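Post-production working group, Parnton – minutes of the July meeting

Present: Poonam Upadhyay (chair), Santeri Saarela (minutes), grading and sound leads.
Meeting opened 10.15.

1. Minutes of the last meeting
Agreed with one correction: the proxy codec for Riltunus is the 10-bit version throughout.

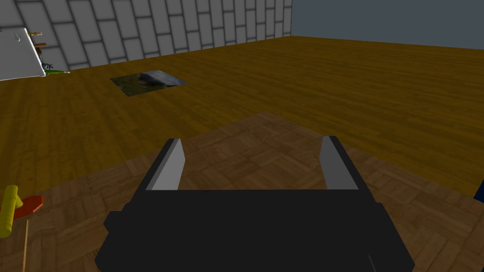
2. Storage
The shared volume holds 2,000 project folders, of which 1,175 are closed. Closed folders go to tape once the checksum report is clean. Render caches are not archived. Two copies of each tape are to be written and labelled before anything is deleted from disk.

3. Frame rate conversion, Sarantis
The client's masters arrived at mixed rates – mostly 25, with some 40 clips at 23.976. Conversion will be done before conform, with the original timecode kept in the metadata. 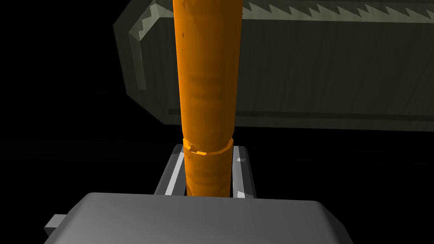
Santeri Saarela asked whether the sound edit would need relinking after conversion. It will for the affected clips only, and a change list will be issued with the new EDL.

4. Colour management
The Brerosis trailer was graded on a monitor last calibrated in spring. The check showed a slight green shift in the shadows. Shots 12 to 53 will be reviewed on the calibrated display and the LUT reissued under a new version number.
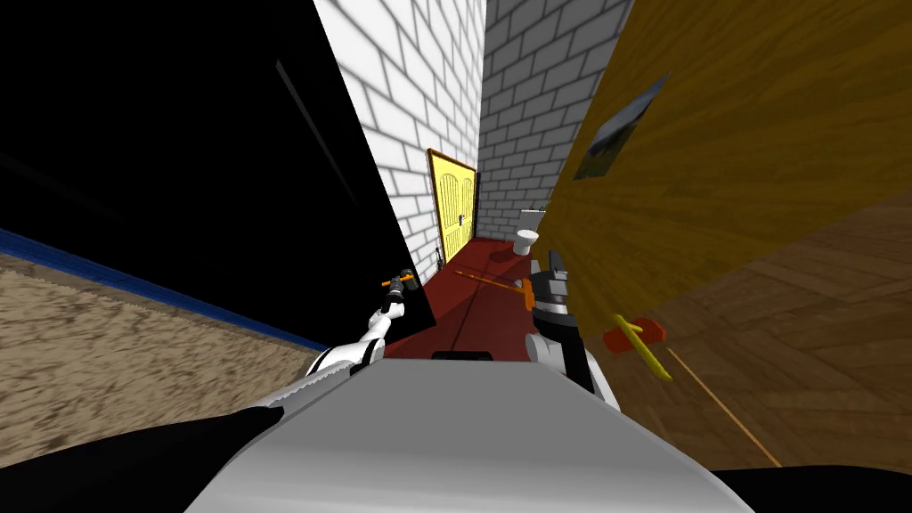 Item 4

5. Delivery
File names are to follow the delivery sheet, without spaces. Loudness reports go in the same folder as the master. Textless elements were missing from the last Riltunus package 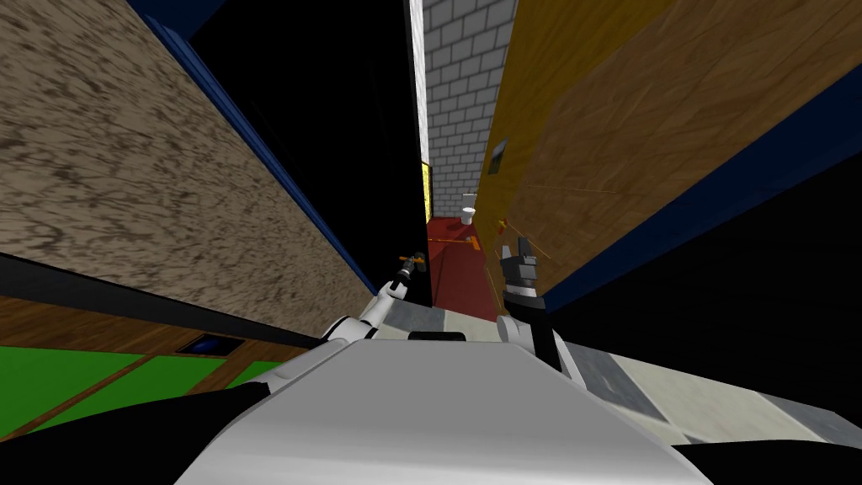 and must be added before the package is sent again. Upload is due by noon on Friday.

6. Any other business
None.

Meeting closed 11.20.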